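Opinion > Automation > Faults and safety

A retry is not a recovery

The fault report from the Fellero disassembly cell runs to 51 lines, and the word "success" appears in most of them. The arm was pulling memory modules from old desktop computers. On one board a module had seated at a slight angle, the grip slipped, and the controller did what it had been told to do: open, back off, approach again, close, pull. It repeated this until the slot housing cracked and a finger plate bent. Each approach was logged as a success, which by the controller's definition it was. The fingers had reached the commanded position.

My view is that the retry should be treated as a safety function and reviewed as one. At present it is treated as a convenience. Someone sets a number during commissioning, the line runs better, and the number stays. At Fellero the limit was 30. I have asked why and have not had an answer.

Ubaldo Piras, who maintains the cell, argues that the fault was mechanical. The case had been clamped slightly off square and the fingers met the slot at the wrong angle. He is right about the clamp. I don't accept that it settles the matter. Clamps drift, and a cell that handles used equipment will be given bent cases, stiff latches and cables in the wrong place for as long as it runs. The log held 584 completed pulls before the bad one, and the motor current on the last few had been rising. No part of the program was reading it.

The supplier, Boruver, has offered a stiffer finger. I would decline it. A stiffer finger moves the damage from our part to the customer's board, and it raises the force available near a technician's hand during manual clearing.

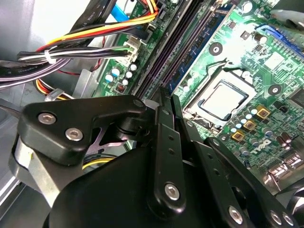
The clearance beside the memory slots is small, and the power wiring is close enough that a lateral error of a few millimetres matters. A wrist camera will show the slot well before contact and rather less well once the fingers are in the gap. After that point current and position error are the better evidence, and the cell already measures both.

What I would ask for is modest. Limit the retries to two. Require the second to start from a fresh measurement of the slot. Stop on a current threshold, with the drive held and the gripper left where it is until a person has looked. Piras expects this to cost us throughput, and it will. I would still make the change before the cell is restarted in September.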